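Buscar en el cuaderno... Ir

Cuaderno de taller, diciembre
Anotado por Ikhsan Teoh

Por fin la placa Clundico aparece en el gestor de tarjetas, ¡y mira que me ha costado! El paquete de Ellholm se instalaba sin quejarse, pero el puerto seguía gris en el menú. Cambié el cable (el viejo era solo de carga, qué vergüenza) y entró a la primera.

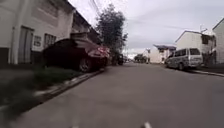 Calle asfaltada, cielo cubierto.

El boceto de prueba lee el sensor Sang cada 20 ms y lo manda por serie. En reposo me da 1.602 y con la mano encima sube a 1.673, que es poquito margen, pero se distingue bien si promedio 12 lecturas. Queda pendiente mirar el reinicio doble: si no pulso dos veces seguidas y bastante rápido, el cargador de arranque se cierra antes de que termine de compilar, y vuelta a empezar.
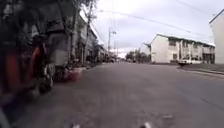 Según Flendindale, que contestó por la tarde, conviene compilar primero y pulsar el reinicio justo cuando sale «Subiendo», y de paso bajar la velocidad del puerto. Mañana lo pruebo con calma y apunto lo que salga, con el cable bueno ya etiquetado.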